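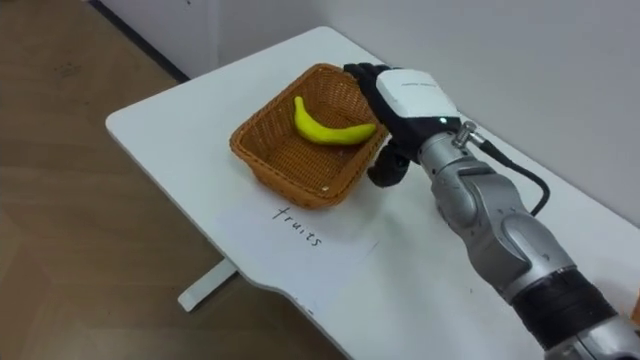

The Sorting Desk: a Small Gallery
Gallery | Home & Workroom | June 2022
Shares 229 | Comments 4

In our workroom we had for a long time the same problem as many people have at home. Everything was put down on the nearest flat place, and later everybody was looking for it. Fruit stayed next to the scissors, tape went under papers, and one time I found my lunch apple in the drawer for cables. So Bontu Demissie proposed that we give to each kind of thing its own basket, and that the name of the kind is written directly on the desk. I was against the writing, I must admit, because the desk is white and I like it clean. But thin pen is not so disturbing, and the word "fruits" shows well where the banana should go.

We chose wicker baskets after some discussion. Liya Woldegiorgis wanted plastic boxes from Hotwood, which are easier to wash. I find the woven ones more pleasant to look at, and they are low, so a hand can reach inside without moving anything. On a white desk the warm color is also easy to notice from the door.

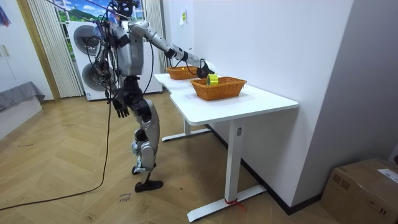 Yellow tape in the nearer basket, standing upright at the end.

We discussed the tape longer than it deserves. Obsa Hailu likes to lay a roll flat, so it does not go anywhere. Standing up it is quicker to take, and you can see it over the rim. For the moment both ways are permitted. The desk itself has rounded corners, and I am thankful for this, because the old one had sharp ones and I met them with my hip many times.

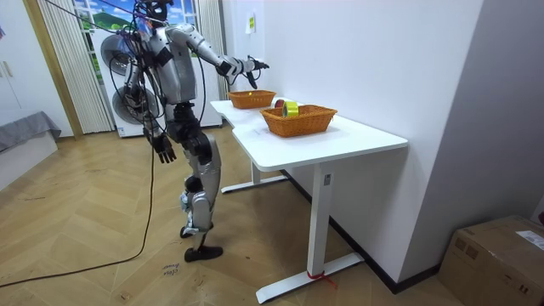 Workroom Team, Ngata

The nearer basket again, with the tape on its edge and a small round red thing behind it. The other basket has its place farther back on the desk. We prefer to keep free desk between the two, so there is space to put a thing down while you decide where it belongs. The wooden floor is laid in herringbone, and Mebrat Seyoum says it is the best part of the room. I agree with her, but it is not easy to sweep.

Text by Seema Chaudhary. If you also keep your things in baskets, please write in the comments how you mark them.

Filed under: baskets, desk, tidying, workroom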